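Clostine Share Shelf – minutes of the spring meeting, 2023-03-24

Hi all, I took the notes again, so they come in my usual order, meaning the order I managed to write things down in. Shout if I got you wrong and I'll fix it before these go up on the site for good.

We met in the back room at Fendness. Wichai Thaweesak ran things, and we got going ten minutes late while people hunted for chairs. Notes from last time were accepted with one change: the shelf in the hallway is for books only. I had written "books and games" and I was told off, nicely.

1. Money

We had $395 in the account at the start of the evening. The bake table brought in $80, which was better than last fall, and yes, the lemon bars did most of the work. We agreed to put $300 aside for new shelving and leave the rest alone for now. There was a long side talk over whether shelving includes brackets. It does.

2. How much stuff goes through here

Wichai had the sign-out sheets added up for the year: 2,814 items taken home. I had no idea! Kids' things and kitchen things made up most of it. A few of us thought clothes would be higher, but clothes come in faster than they go out, as anybody who has tried to close the coat closet lately can tell you.

We talked about whether to cap clothing drop-offs at one bag per visit. Five for, two against, so we're trying it until the end of May. I'm the one who has to make the sign.

3. Shelving

Two quotes came in. El Sherbiny can do metal racks and deliver them, Soltirura has wood ones that look nicer but have to be put together on site. I liked the wood ones (I always like the wood ones) but the metal ones can be moved when the floor gets mopped, and that won it. Wichai will call El Sherbiny and ask if the price includes taking away the old unit with the bent leg. If it doesn't, the old unit goes out on the curb with a note on it.

4. The toy corner

The play rug needs a wash and the puzzle boxes need tape. We also need to decide what to do with puzzles that have missing pieces. One idea was to write "missing one" on the lid and let people choose, and that seemed fine to everybody. Games with no instructions stay, as long as the dice are in the box.

Stuffed animals go in the tall basket by the window. Please check the seams before you put them out. There was a request for more dress-up clothes and fewer plastic trucks, and the trucks had their defenders, so I'm writing down both views.

5. Sorting and mixed bins

This took up most of the evening. The trouble is that things get put in whichever bin is closest, and then the next person has no clue if it's been sorted or not. We've had soup ladles in with baby socks.

What we settled on: a bin gets one kind of thing once it has been sorted. Anything still waiting goes in the gray metal bin on the wooden table, and that one is allowed to be a jumble. Soft toys, pouches, play food, whatever, as long as it can be lifted out easily and nothing is sharp. If you have five spare minutes, that's the bin to start with.

We went back and forth on pouches and small bags. Are they clothes? Are they storage? They're going with purses and backpacks. Please open them first – last month one went out with somebody's house key in it, and it took a week to get it back to the owner.

Fruit got its own little argument. Real fruit goes to the kitchen counter and gets eaten or taken home the same day. Pretend fruit counts as a toy and lives with the play kitchen. If you have to squeeze it to find out, squeeze gently.

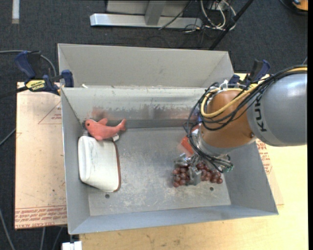 6. Labels

The paper labels keep peeling off, so we're switching to tie-on tags. I'll bring string and a hole punch next time. Big letters please, and one word if you can manage it. "Assorted" is banned.

7. Anything else

The kettle is slow but it works, so we're keeping it. The side door sticks when it rains, and Wichai is going to plane the bottom edge. We still need two people for the early slot in May; put your name on the sheet by the light switch, or write to me.

A blue umbrella was left behind after the meeting. It's on the hook behind the door.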